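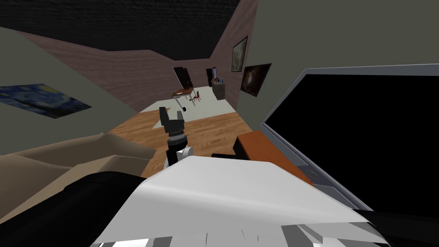
What do you lot do with a sourdough starter when you go away for three weeks?
Feed it thick, stick it in the fridge and leave it alone. It will look grim when you get home and be fine after two or three feeds.

gizella_k
That's the answer my sister gave me as well, word for word, but I'm still nervous. Mine is only from February and I've grown quite attached to it. We're off for 27 days in total and the fridge will be left on. Has anyone left one that long without it going pink or furry?

AshtonKereama
Loads of times. I mix mine to a stiff dough before I go, 40 g starter, 40 g water and as much flour as it'll take, then lid on loosely and back of the bottom shelf. There's usually a layer of grey liquid when I get back. I pour it off, other people stir it in, makes no odds as far as I can tell.

tamas.sz
It does make a difference! Stir it in and your first loaf is really sour. I like that, my wife doesn't, so we pour it off and everyone's happy. I wouldn't go stiff either. I keep mine at normal thickness all year and it has never minded the fridge.

AshtonKereama
Well, you get liquid because it's normal thickness – that's rather my point. Stiff ones run out of food more slowly.

tamas.sz
You just said you get liquid too :)

AshtonKereama
Less of it!

charito_a
Can I put in a word for drying? Spread a spoonful thinly on baking paper, leave it out overnight until it snaps, crumble it into an envelope. I did this before we moved house and it came back on the third day with rye flour and warm water. I still have the envelope in the drawer with the batteries, just in case. 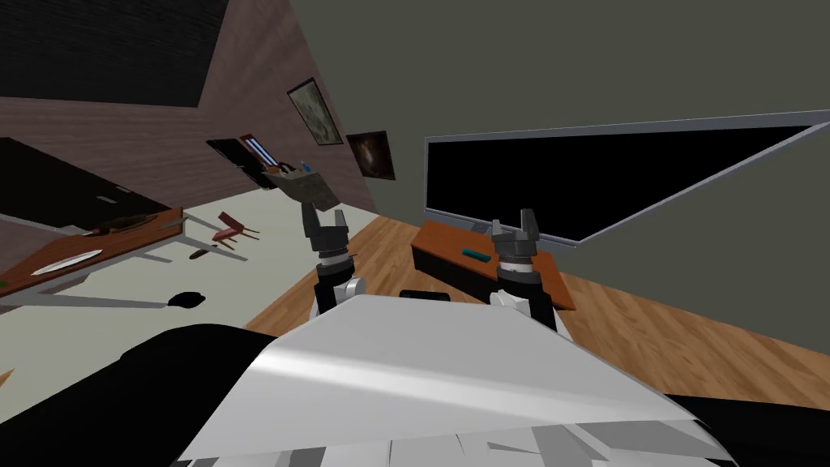
Wooden floor, grippers up.

gizella_k
Ooh, I like the envelope idea. Could I do both? Fridge for the main one and a dried bit as insurance?

charito_a
Yes, do both. It costs you a spoonful.

E_Lengyel
I'll be the grump here. Bin it and start again when you're home. I've had three over the years and I couldn't tell one loaf from the next. A new one takes a week or so and you've not spent your holiday fretting about a jar.

tamas.sz
A week if you're lucky, Erzsébet. My first one sat there like wallpaper paste for ages.

gizella_k
I'm not binning it, sorry! Right, plan is: stiff feed the night before, bottom shelf, and a dried batch in an envelope. Does the flour matter? I've only got strong white and half a bag of wholemeal.

AshtonKereama
White for the fridge, save the wholemeal for when you're waking it up. Have a good trip, and let us know how it smells.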